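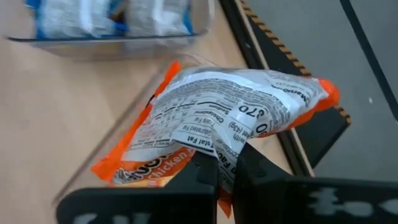
책읽는방 > 장르소설 > 해외 역사모험

제목: 브레카우 연작 읽는 순서, 그리고 축약본 문제

작성자: 늦은등대
작성일: 21.9.14

마르셀리누 메이렐리스의 브레카우 연작을 처음부터 다시 읽으려고 합니다. 어릴 때 집에 이르케로판 전집이 있었는데 이가 빠진 상태라 띄엄띄엄 읽었고, 이사하면서 다 없어졌습니다. 기억나는 건 항구 포위전이랑 주인공이 소금 창고에 숨어 있던 장면 정도입니다.

질문은 두 가지입니다.

첫째, 순서. 전집은 12권인데 출간순으로 읽는 게 맞는지, 작중 연대순으로 읽는 게 맞는지 모르겠습니다. 검색해 보니 6권 「나이두의 서기」가 연대로는 제일 앞이라고 하더군요. 그러면 거기서 시작해도 되는 건가요.

둘째, 판본. 이르케로판이 축약본이라는 말이 있던데 얼마나 잘린 건지 아시는 분 계신가요. 프룰라르에서 나온 새 번역은 아직 전권이 아닌 걸로 알고 있습니다. 중간까지만 새 번역으로 읽고 나머지를 옛날 판으로 이어 읽어도 무리가 없을지 궁금합니다.

나이두 서기의 출신에 관한 내용은 제가 아직 모르니 스포일러는 피해 주시면 감사하겠습니다.

회색망토
출간순으로 읽으세요. 「나이두의 서기」는 앞 권들을 읽은 사람한테 맞춰 쓴 책입니다. 서기가 왜 편지를 안 부치는지, 그 선택이 나중에 어떤 결과를 낳는지 독자가 이미 아는 상태에서 읽어야 긴장이 생깁니다. 먼저 읽으면 그냥 조용한 관청 이야기입니다.

모래시계반납
저는 반대입니다. 연대순으로 읽었고 아무 문제 없었습니다. 오히려 첫 권이 지금 읽기에 제일 힘듭니다. 작가가 젊을 때 쓴 거라 설명이 길고, 배 이름과 가문 이름이 한꺼번에 쏟아집니다. 「나이두의 서기」로 들어가면 지명과 세금 제도가 자연스럽게 익혀져서 그다음이 편합니다. 중간에 포기할 확률을 생각하면 연대순이 낫습니다.

회색망토
첫 권이 힘들다는 데는 동의합니다. 그래도 힘든 건 앞의 두어 장이고 포위전 시작되면 금방 넘어갑니다. 그리고 연대순으로 하면 2권을 중간에서 끊어 읽어야 합니다. 2권은 현재 이야기와 할아버지 이야기가 번갈아 나오는 구성이라 연대순이라는 게 성립이 안 돼요. 연대순으로 읽었다는 분들도 결국 2권은 통째로 읽으셨을 텐데 그러면 이미 순서가 섞인 겁니다.

모래시계반납
네 통째로 읽었습니다. 그 정도는 융통성 있게 하면 되지요. 누가 책을 잘라 가며 읽습니까.

구판수집
판본 쪽만 답합니다. 이르케로판은 축약이 맞는데 권마다 정도가 다릅니다.

앞쪽 권들은 장 제목과 장마다 붙어 있던 인용문이 빠졌고 본문은 거의 살아 있습니다. 뒤로 갈수록 심합니다. 의회 장면은 대부분 요약으로 처리했고, 마지막 권은 에필로그가 없습니다. 저는 에필로그가 있다는 걸 원서 사고 나서 알았습니다.

「나이두의 서기」는 특이하게 본문은 온전한데 서기의 일기 부분이 전부 3인칭으로 바뀌어 있습니다. 편집부 판단인지 번역자 판단인지는 모릅니다. 판권면에 번역자 이름이 없고 편집부 옮김으로만 되어 있습니다.

이어 읽기는 가능은 한데 인명 표기가 달라서 처음에는 헷갈립니다. 표를 하나 만들어 두시면 됩니다.

늦은등대
자세한 답변 감사합니다. 에필로그가 없다는 건 충격이네요. 제가 기억하는 결말이 결말이 아니었던 거군요.

인명 표기가 다르다는 건 어느 정도인가요? 성만 다른지, 아예 다른 사람처럼 보이는지요.

구판수집
조연 중에는 아예 다른 사람처럼 보이는 경우가 있습니다. 이르케로판은 별명을 번역해서 썼고 프룰라르판은 음역으로 통일했습니다. 주인공과 가족은 바로 알아보실 겁니다. 선원들이 문제입니다.

사서함옆자리
저는 이르케로판 축약을 너무 나쁘게 보지 않았으면 합니다. 청소년용으로 나온 책이고 당시 기준으로는 꽤 성실한 편입니다. 의회 장면은 원서로 읽어도 지루합니다. 메이렐리스가 회의록 문체를 흉내 내려고 일부러 그렇게 쓴 건데, 취지는 알겠지만 저는 매번 넘깁니다.

그리고 삽화는 옛날 판이 훨씬 좋습니다. 새 판은 삽화가 없습니다.

회색망토
의회 장면을 넘기면 마지막 권의 배신이 뜬금없어집니다. 이르케로판 읽은 사람들이 다들 그 인물이 갑자기 변했다고 하는데, 변한 게 아니라 복선이 의회 장면에 있습니다. 발언 순서를 양보하는 대목이 계속 나와요. 그걸 잘라 놓고 성실하다고 하면 곤란합니다.

사서함옆자리
스포일러 아닌가요. 원글님이 다시 읽는다고 하셨는데요.

회색망토
누구인지는 안 썼습니다. 배신이 나온다는 건 책 뒤표지에도 있습니다. 그래도 불편하셨다면 죄송합니다.

늦은등대
괜찮습니다. 배신자가 누군지는 기억하고 있습니다. 어릴 때 저도 뜬금없다고 생각했는데 이유가 있었군요.

종이밥
새 번역 읽는 중이라 적어 봅니다. 타룬 드수자 번역 평론집을 같이 읽고 있는데 거기 브레카우 연작을 다룬 장이 있습니다. 드수자 주장은 이 연작이 모험소설의 형식을 빌려서 기록을 누가 남기느냐를 묻는 이야기라는 겁니다. 그래서 서기, 세관원, 필경사 같은 인물이 계속 나오고 정작 전투는 누군가의 보고로 전해지는 경우가 많다고 합니다. 읽으면서 보니 과연 그렇습니다. 포위전도 절반은 창고 재고 장부를 통해 서술됩니다.

그 관점에서 보면 일기를 3인칭으로 바꾼 건 꽤 큰 손상입니다. 누가 쓰고 있느냐가 핵심인 책이니까요.

모래시계반납
드수자 글은 저도 읽었는데 좀 끼워 맞춘 느낌이었습니다. 장부가 나오는 건 작가가 해운 회사에서 일했기 때문이라고 본인이 후기에 썼습니다. 아는 걸 쓴 거예요. 거기다 기록의 주체가 어떻고 하는 건 평론가가 할 일이긴 하지만 독자가 꼭 따라갈 필요는 없다고 봅니다. 저는 그냥 배 타고 도망가고 쫓아가는 게 재미있어서 읽습니다.

종이밥
아는 걸 썼다고 해서 의미가 없는 건 아니지요. 후기에 같은 문단 바로 뒤에 "장부를 믿지 않게 된 것도 그 회사에서였다"라는 문장이 있습니다. 작가도 의식하고 있었다고 봅니다.

모래시계반납
그 문장은 기억이 안 나는데 집에 가서 확인해 보겠습니다.

남쪽계단
순서 얘기로 돌아가서, 중간안을 하나 말씀드리면 첫 권과 2권을 읽고 「나이두의 서기」로 갔다가 다시 돌아오는 방법이 있습니다. 2권 끝에 서기 이름이 처음 언급되는데 거기서 바로 넘어가면 연결이 좋습니다. 제가 동생한테 빌려줄 때 이 순서로 줬고 동생은 끝까지 읽었습니다.

단점은 그 뒤로 서기가 등장하는 장면마다 사정을 다 아는 상태라는 겁니다. 회색망토님 말씀하신 긴장은 줄어듭니다.

회색망토
그 순서면 나쁘지 않습니다. 저는 그래도 처음이면 출간순이라고 하겠지만 원글님은 재독이니까요.

밤기차표
질문에 묻어갑니다. 프룰라르판 다음 권은 언제 나오는지 아시는 분 있나요? 7월에 나온다고 서점 페이지에 적혀 있었는데 지금은 그 문구가 사라졌습니다.

구판수집
출판사에 메일로 물어봤는데 교정 중이라는 답만 받았습니다. 날짜는 안 알려 줬습니다. 번역자가 바뀐 건 아니라고 합니다.

밤기차표
감사합니다. 번역자 안 바뀌었으면 됐습니다. 기다리겠습니다.

사서함옆자리
참고로 옛날 판 구하실 분은 헌책방에서 전질로 사는 것보다 낱권이 쌉니다. 마지막 권만 유독 비싼데 에필로그도 없는 책을 그 가격에 살 이유가 있나 싶습니다. 삽화 때문이라면 앞쪽 권이 더 많이 들어 있습니다. 책등이 햇빛에 바랜 게 많으니 사진을 꼭 받아 보세요. 제 건 제목이 거의 안 보입니다.

모래시계반납
후기 확인했습니다. 종이밥님 말씀하신 문장이 프룰라르판에는 있고 이르케로판에는 없습니다. 이르케로판 후기는 해운 회사 얘기에서 끝납니다. 저는 옛날 판으로만 읽어서 몰랐습니다. 드수자 글에 대한 생각이 바뀐 건 아니지만 후기까지 잘랐을 줄은 몰랐네요.

구판수집
후기도 잘린 건 저도 몰랐습니다. 제 대조표에 추가하겠습니다. 혹시 그 뒤에 문단이 더 있나요?

모래시계반납
한 문단 더 있습니다. 가족에게 감사한다는 내용이고 특별한 건 없습니다.

늦은등대
답변 모두 감사합니다. 남쪽계단님 순서로 가기로 했습니다. 새 번역이 나온 데까지는 새 번역으로 읽고, 나머지는 도서관에 있는 이르케로판을 빌려서 읽다가 새 판이 나오면 갈아타겠습니다. 첫 권은 어제 주문했고 2권은 동네 서점에 재고가 있다고 해서 퇴근길에 들를 생각입니다.

구판수집님, 대조표 혹시 공유 가능하신가요? 선원 이름만이라도 있으면 큰 도움이 되겠습니다.

구판수집
정리가 덜 됐는데 선원 이름 부분은 끝났습니다. 쪽지로 보내 드리겠습니다. 틀린 데 있으면 알려 주세요.

종이밥
저도 부탁드려도 될까요.

구판수집
네, 같이 보내겠습니다.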